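Brurkport road closures, tidy version
README

Hi, and thanks for opening this before opening the spreadsheet. I started keeping this list in July, when the Kollano Street bridge shut and the detour began sending gravel trucks past my front window. The town posts its closure notices one at a time and takes them down once the work's done, so if you want to know how long your street was blocked last spring, good luck. I saved them all, then I typed them up, and now it's a dataset, I guess!

What you get

One file, closures.csv, with 792 rows. Each row is one notice, not one closure (more on that below). The columns are:

notice_id: my own numbering, the town doesn't use any
street: spelled the way the town's map spells it
from_cross, to_cross: the cross streets at either end
kind: full, one lane, parking only, sidewalk
start, end: the dates promised in the notice
end_seen: the day I or somebody else found the street open again, blank if we never checked
reason: water main, paving, utility, event, other
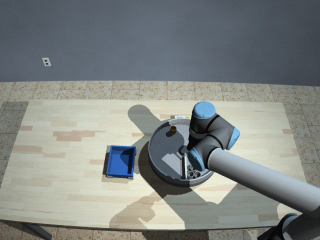 end_seen is filled in for more than 700 rows, and I'm pretty proud of that. The rest are mostly out by Quispe Road, where I hardly ever drive. If you live out that way and remember when the culvert job wrapped up, please write to me.

About notices and closures: when a job runs late the town puts out a second notice, sometimes a third, and each one gets its own row. If you just count rows you'll make the Brevar Avenue paving look like a dozen jobs when it was really one long miserable one. Group by street and cross streets first, and then look at the dates. I treat a gap of 6 days or less as the same job. You might pick a different cutoff, that's fine, just say so if you publish anything.

Known problems

Sidewalk closures are patchy in the early rows. I didn't think to save them until my neighbour with the double stroller set me straight. Event closures (the parade, the Saturday market) are in there too, so filter them out if you only care about construction. Start times aren't recorded at all. The notices say things like "morning" and I gave up.

The other thing people keep bringing up is the shops on Brevar. I had a note in the first version saying the paving "cost the shops their summer," and I got some mail about it.

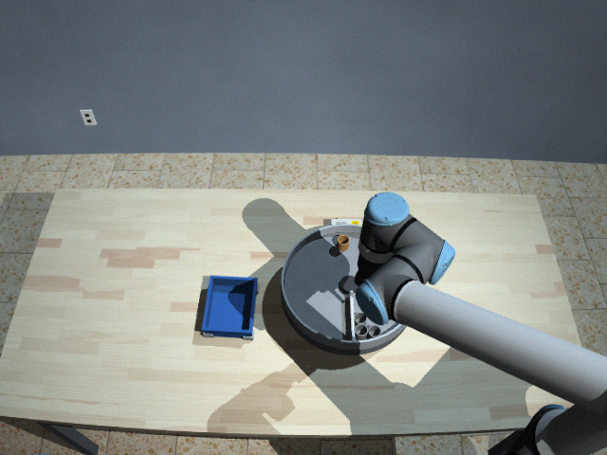 Fadime Kocabaş wrote that her counter sales went up once the through traffic was gone, as people could finally cross the street on foot, and that she'd like the note taken out or at least made fair to both sides. She also pointed out that the parking-only rows on her block had the wrong cross street, and she was right about that one.

So the note is gone and the rows are fixed. There's no sales information in this file and I shouldn't have been guessing at it. If you want to look at what a closure does to the stores nearby, you'll need to bring your own numbers, and ask more than one owner.

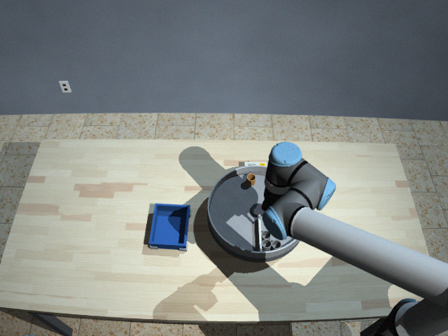 Updates

I try to add new notices on the weekend, usually with a coffee and the radio on. Anything older than 90 days I leave alone unless someone sends a correction. Corrections go in a separate file, changes.txt, with the old value and the new value side by side so nobody's spreadsheet breaks without warning.

Using it

Go ahead, for anything you like. The notices are public and my typing is free. A mention would be nice (Brurkport road closures, tidy version, is plenty). Please don't use it to plan a drive, though. It's a record of what was closed, it runs a few days behind, and the detour signs are going to know better than I do.

Still to do

Add a map file with the street segments
Split "utility" into gas, power and phone
Go back over the Kollano bridge rows, the dates in the second and third notices overlap
Find a better word than "other"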